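Home | Forums | New Posts | Members | Search | Log In

Small Space Living > Money & Secondhand

Thread: Bought an old workstation for genealogy scans, talk me out of (or into) it

marrow_and_pea
OK so some of you know I've been scanning my grandmother's boxes since forever. I'm up to 3,292 photos and letters and my laptop has started making a noise like a hair dryer every time I open the folder. My brother-in-law says buy new. I don't want to buy new! I went to the Saturday surplus sale at the Kunau building and came home with a retired office tower for less than we spend on takeout in a week.

My question is less about the computer and more about the plan. Is it silly to keep a family archive on one big ugly box in a closet? My cousins want everything "in the cloud" and I get itchy paying a monthly fee to look at my own great-aunt.

dovetail_dan
Not silly. One box is fine as long as it isn't the ONLY box. My rule is 3 copies – one you work on, one in a drawer, one at somebody else's house. Mine lives at my sister's in a cookie tin.

Hettie B
I'll disagree with Dan a little. A drive in a tin is a drive you forget about. I did exactly that for years, pulled it out in July and it wouldn't mount on anything I own. Pay for the cloud, it's the price of a sandwich.

dovetail_dan
The price of a sandwich every month until you die, Hettie.

Hettie B
I like sandwiches.

marrow_and_pea
Ha! OK, both of you have a point. What about naming? Right now I have folders called "box 2 misc" and "box 2 misc REAL" and I can't tell what past me was thinking.

Pejman Rezaei
Long-time reader, I do this for a small historical society so please forgive the lecture. Start with the year, then the family name, then a short number. If you don't know the year, put the decade and an x. Don't put names of people in the file name, put them in a spreadsheet, because the minute you find out Aunt Rose is really Aunt Ruth you'll be renaming files until Christmas.

Also scan the backs. Everyone skips the backs. Half of what I know about my mother's side came off the backs of pictures, including one that only says "not Harold."

marrow_and_pea
"Not Harold" is going to keep me up tonight. I did skip the backs. I skipped ALL the backs. There were 1,037 in the first box alone and I went through them like a crazy person over one winter with the radio on, and I guess I have to go back in.

tinroof
Before you do all that, the used-tower thing. I've bought a few and it's the same as buying a used couch, look underneath. Open it up and find out what you have before you plan your whole archive on it. Memory especially, people pull it before they sell. Mine looked like this with the side off: 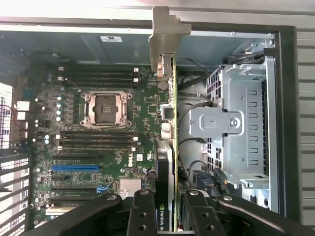
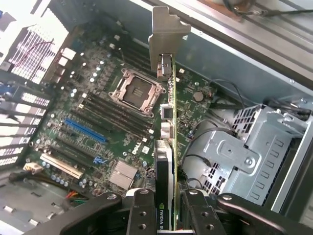
Eight memory slots with nothing in them in the first one, and the processor socket is empty too. The NVIDIA card is in the second. So my bargain needed shopping, and that's fine if you know it going in.

**Re: what you need to spend money on (and what you don't)**

tinroof
Splitting this off a bit so it's easier to find. For looking at old photos you don't need a fancy graphics card. You don't need the fastest anything. I'd put the money into, in this order: a decent scanner, drives, memory. My scanner is a secondhand Clondeck flatbed and the lid is held on with a bungee, and it does beautiful work.

Hettie B
Oh, I had a Clondeck! Loved it. Slow as molasses but the color was right. I switched to a Bepari with the feeder on top and I regret it – it ate the corner off my parents' wedding invitation. Do NOT put anything old through a feeder. I don't care what the box says.

dovetail_dan
Agree with Hettie for once. Flatbed only.

marrow_and_pea
I have a flatbed, phew. It's whatever the library was getting rid of. What resolution are you all using? I've been at 300 for everything and now I'm worried.

Pejman Rezaei
300 is fine for letters. For small snapshots go to 600, you'll want to blow up faces later. I wouldn't redo what's done unless it's a really tiny print or a group shot.

quiltmath
I'm going to be the grump here. I redid everything at the highest setting because somebody on a different forum scared me, and it took most of a year, and not one relative has ever noticed. They look at them on their phones! Spend that year calling the oldest person in your family and asking who's in the pictures. My uncle could name everybody on the Wernel church steps and I kept meaning to write it down.

marrow_and_pea
Oh quiltmath. I'm sorry. That's a good kick in the pants. Grandma's sister is still sharp in the mornings, so I think I'll print a batch and drive over. Is it better to bring prints or a tablet?

quiltmath
Prints. Big ones. Give her a pencil and let her write on them. Mine kept swiping the tablet by accident and getting mad at it.

Pejman Rezaei
Prints, yes, and record her talking if she'll let you. Put your phone face down on the table and forget it's there. Ask about the kitchen or the car in the background before you ask about the people. We got through 156 photos in one afternoon with a lady who told us at the door that she didn't remember a thing.

dovetail_dan
Still say cookie tin.

Hettie B
Still say cloud. Check your tin, Dan.

dovetail_dan
...I'm calling my sister.

marrow_and_pea
Update for anyone following. I opened up my tower on the kitchen floor, mine does have memory in it, and I also found a dead moth and a paper clip. Going to get a second drive, AND I signed up for the sandwich-priced cloud for one year to see how I feel. First visit with my great-aunt is this week and I'm bringing about two dozen prints and a lemon cake.

Comments

papercut_pam: Reading this with my own shoebox sitting next to me. Starting with the backs.

oldgus: What's wrong with a regular album? Ours made it through two floods on the top shelf.

Hettie B: Nothing's wrong with it, Gus. Scan it anyway.

lena_k: Did the great-aunt like the cake?

marrow_and_pea: She had two slices and named everyone at the lake except one man. I'm calling him Not Harold for now.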